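Kids' Desk > Machines & Gadgets > Big Questions

Who Makes the Rules for Robots? (And Does Anyone Check?)

by Leonie Frerichs

14 comments | 62 shares

You may have heard that robots have to follow three laws. A robot can't hurt a person, a robot has to obey, and a robot has to look after itself. Those laws sound great. They also come from stories. A writer made them up long ago so that he could write about all the ways they go wrong, and no factory robot has ever read them.

So what are the real rules? They're a lot less exciting, and I think that makes them more interesting.

Rules for the people, mostly

A robot arm doesn't know what a rule is. It has motors, and it has a computer telling the motors where to go. If you stand in the way, it doesn't think "Oh no, a kid!" Unless somebody gave it a way to sense you, it doesn't think you're there at all.

That's why most robot rules are written for people. They tell the builders how to build it and the owners where to put it. Here are some you would find in nearly any workplace that has a robot arm:

There must be a stop button that a person can reach quickly. It is usually big and red.

Before anyone fixes the robot, the power gets shut off and locked off, so that nobody can switch it back on by mistake.

If the robot is strong and fast, it goes behind a fence or inside a cage. Open the gate and it has to stop.

If it works close to people, it has to move slowly enough and push gently enough that a bump won't injure them.

Somebody has to sit down before the robot is used and make a list of everything that could go wrong. Grown-ups call this a risk assessment. You do one every time you look both ways before crossing a street.

What is a standard?

A standard is a long document that a group of experts agreed on. It says how a thing should be made or tested. Standards are the reason a plug fits the outlet in your kitchen.

Robots have standards too. But a standard isn't always a law. In some places a company has to follow it, and in others it's closer to very strong advice. So when an ad says a robot "meets safety standards," you are allowed to ask which ones. I ask that a lot. Sometimes I get a clear answer. Sometimes I get a brochure with a smiling robot on it.

"Safe" is a slippery word

Hawi Alemneh checks machines for a living, and she doesn't like the word "safe" by itself. "Safe doing what?" she asked me. "An arm holding a sponge and an arm holding a knife are the same arm."

She's right. You could buy a gentle little robot, hand it something sharp, and now you have a different machine. The sticker on the side hasn't changed one bit.

She told me about a company called Plolley that sent her a safety plan for one robot arm. It was 932 pages long. Was that good? "It was heavy," she said. The part about where the stop button should go took up two pages, and those were the ones she wanted to read.

Practicing in a pretend room

One good habit is to try a job on a computer first. That's called a simulation. It works a bit like a video game, with a pretend robot in a pretend room. If the arm whacks the table, you fix the program and start again, and there is nothing to sweep up.
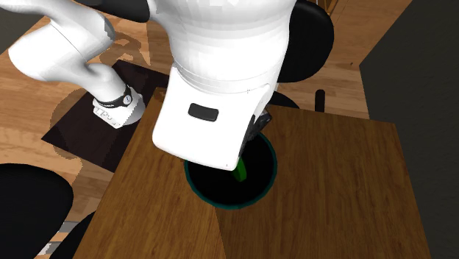

A computer-made robot arm with its gripper in a black container. Look for the bright green piece inside.

A team at a company called Grenell told me their arm had practiced a pickup job about 600 times in simulation. That is a lot of practice! I still had questions. Does the pretend table have the same slippery spots as the real one? Does a pretend cat ever jump on it? A simulation only has in it what somebody thought to put in.

So a careful team practices on the computer, then tests the real robot slowly, with a person next to the stop button. Then they write down what happened, including the embarrassing parts. I'd like to tell you every team does this. I don't know that, and I don't think anybody does.

Questions you can ask

If you meet a robot at a museum, a store or your school, try these on the person in charge of it:

Where is the stop button? (Watch how long they take to point.)

Who tested it, and was it the same company that sells it?

What happens if the power goes out while it's holding something?

What is it NOT allowed to do?

A person who knows the machine well will probably enjoy answering. If all you hear is "Don't worry, it's very smart," keep your hands to yourself and ask someone else – smart isn't on the list of rules.

Filed under: Robots, Safety, Ask a Grown-Up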